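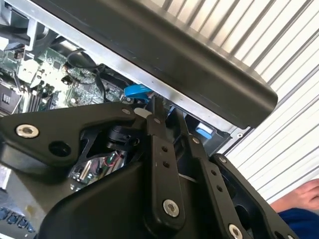
Gripper slips off the drive carriers after a while, and the wrist camera seems to have drifted too

bench_two_clusby
Mar 31, 2019

Hello all, hoping somebody has been down this road before me. We've got an arm on a slotted table that takes the drive carriers out of old desktop towers and puts them back again, over and over, so we can see how the cell holds up. It ran lovely for the first some 1,000 picks. Now it closes on the carrier, starts to lift, and every so often one side slides and the carrier goes back in crooked (or doesn't go back in and we all run over to hit stop).

Things I've tried so far: cleaned the fingertips, turned the closing force up a notch, turned it back down again when I didn't like the noise the plastic made. I also re-taught the pick position in Urkitz and it was fine for the rest of that afternoon and then went off again. The overlay from the wrist camera looks shifted to one side compared with what I saved in August, but I can't swear I saved it with the arm in the same pose.

So is it the fingers or the camera? And what order would you do things in? I'd like to not take the whole wrist apart if I can help it, the last person to do that had a screw left over.
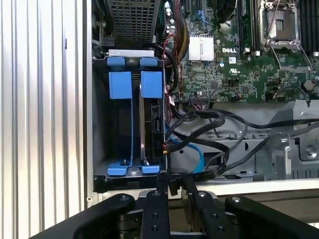 Oh, and the towers aren't clamped down, they just lie on the table against a stop. I did wonder about that but they're heavy old lumps and I've never caught one moving. Cables get in the way sometimes as well. We tuck them back by hand before each run.

mladenovic_spares_fan

Had the same with ours. Bought new fingers from Mladenović, fitted them, problem gone. Might be worth a try? They weren't cheap mind you.

rivet_and_rag

Please don't buy anything yet! My money is on a loose finger bolt, and you can check that with the power off and a hex key. Stop the arm somewhere you can get at it, isolate it properly, and then take hold of each finger near the tip and waggle it. You're feeling for a little click. Compare left with right. Ours had a click on one side only, and it did precisely what you describe, with the carrier twisting as it came up.

If you find one, take the bolt right out, wipe the thread, put a tiny dab of medium threadlock on and do it back up to whatever the manual for your gripper gives. Don't guess the torque and don't lean on it. Then draw a line across the bolt head and the plate with a paint pen, so next time you can see from the other side of the room if it has turned.

Do the camera after that, never before. If the fingers are moving about you'll just be calibrating to the wobble, and I think that's why your re-teach only lasted an afternoon. 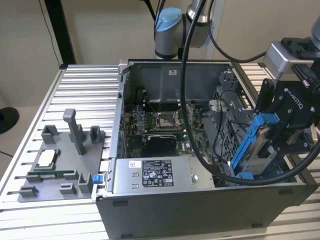
Skastthorpe Bench Automation Team, help pages

For the camera, check its own bracket screws first, same waggle. Then send the arm to one fixed pose, write that pose down somewhere (I tape it to the controller), and save a fresh reference from there. Urkitz lets you put the old one over the new one. Ours was 34 pixels out the first time I looked and I'd been blaming the lighting for weeks.

And do clamp the tower. I know, I know, it's heavy. But a carrier that sticks gives it a good tug on the way out, and a small shift every cycle adds up. You've got slots in the table, so use them: two T-nuts and a pair of toe clamps with a bit of rubber under them will do it. Same goes for any printed trays you park parts in, check they're screwed down and haven't crept.

Our routine now is a waggle check every 3 days and the camera reference once a week. It takes me about as long as the kettle.

For the cables, a loose loop of hook-and-loop tape inside the case, and leave enough slack on the gripper's own lead that it doesn't pull at full reach. Run it slowly through the whole path once with your hand on the stop button and watch that lead all the way.

bench_two_clusby

Click on the right-hand finger! Clear as day once I knew to feel for it. Threadlock is on and I'm leaving it overnight, clamps are ordered, camera tomorrow. Will post the pixel number when I have it.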